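Occupational pension transfer (Skasthorpe scheme)

From the Divari reference pages on work and retirement

The Skasthorpe scheme is a workplace pension scheme for staff of the former Skasthorpe water and drainage board and the firms that took over its work. Closed to new joiners. Best known for the transfer dispute, in which members moved to a private employer found that their years of service were counted two different ways depending on which form they had signed.

Background

The board ran its own pension from early on, a final salary arrangement with a normal pension age of 60. Members paid a fixed share of wages, the board paid the rest. No separate fund at first – pensions came straight out of the yearly budget, as was common for small public bodies. A proper fund with trustees was set up later, after auditors complained that nobody could say what was owed.

Membership was never large. At its height the scheme had 300 paying members, mostly pump station staff, fitters, clerks and drivers. Part-timers were let in late and only for service from that point on, which caused trouble afterwards.

Transfer to Magnusson

When the board was wound up its maintenance work went to Magnusson, a contractor, and the office work to Dirkano, which already ran payroll for several councils. Staff moved over on their existing terms. Pensions were dealt with seperately. Each member was sent a pack with two options: leave past service in the old scheme as a deferred pension, or move it across to the new employer's scheme as added years.

The pack was sent out in February with a six week deadline. Those who did not reply were treated as having chosen the first option. A second, shorter version of the form was used for Dirkano staff and left out the paragraph on how final salary would be worked out. This turned out to matter a good deal.
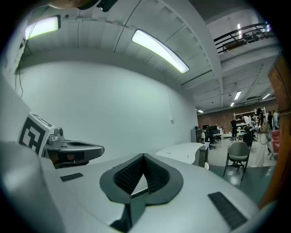

Under the long form, deferred pensions were linked to pay at the date of leaving the board, then raised each year with prices. Under the short form the wording could be read as keeping the link to pay at retirement, wherever the member was then working. For someone with long service and a promotion or two after the move, the second reading was worth far more. The trustees held that both forms meant the same thing. Members' union reps did not agree.

The dispute

Complaints went first to the trustees through the internal procedure, 2 stages, both turned down. Main points raised by the members:

– the short form did not mention leaving pay at all
– a covering letter said benefits would be "fully protected", with no further explanation
– part-time staff had been given figures that left out their earlier years without saying so
– early annual statements from Dirkano showed the higher amounts

The trustees' answer was that the scheme rules came first, that a form or a letter could not change them, and that the statements were estimates and were marked as such. On the part-timers they gave some ground and agreed to rework the figures.

The matter then went to outside adjudication. The decision was mixed. On the rules it sided with the trustees: no link to later pay. But members who had received the wrong statements, and could show they had made plans on the strength of them, were to be paid a sum for distress and in a few cases for actual loss. Most could not show it. Retiring early was accepted as evidence, taking on a bigger mortgage was not, at least not by itself.

Reworked part-time figures took much longer than promised. Old pay records had been kept on cards at the pump stations and not all of them survived the move. Where there were gaps the trustees used average hours for the grade, which suited some people and not others.

Benefits

Pensions in payment go up each year in line with prices, up to a cap. Main features for remaining members:

Pension age: 60 for service built up before the move, later for anything after
Lump sum: optional, by giving up part of the yearly pension
Survivor's pension: half the member's pension, payable to a spouse, civil partner or named dependant
Ill health: early payment possible, medical evidence needed
Transfers out: allowed until one year before pension age

Funding

The scheme has been in deficit at most of its valuations. Magnusson and Dirkano both pay towards closing the gap, in shares set at the time of the transfer – a split that Magnusson has asked to have looked at more than once, as its share of members is now smaller then it was. Investments have been moved bit by bit from shares into bonds. The local authority gave a guarantee for pre-transfer service only, never called on so far.

Later use

The case is sometimes brought up in discussion of public service outsourcing, generally as a warning about option forms and short deadlines. Later transfers in the area used a single form for all staff and a longer reply period.

See also

Deferred pension
Final salary scheme
Added years
Staff transfer
Pension trustee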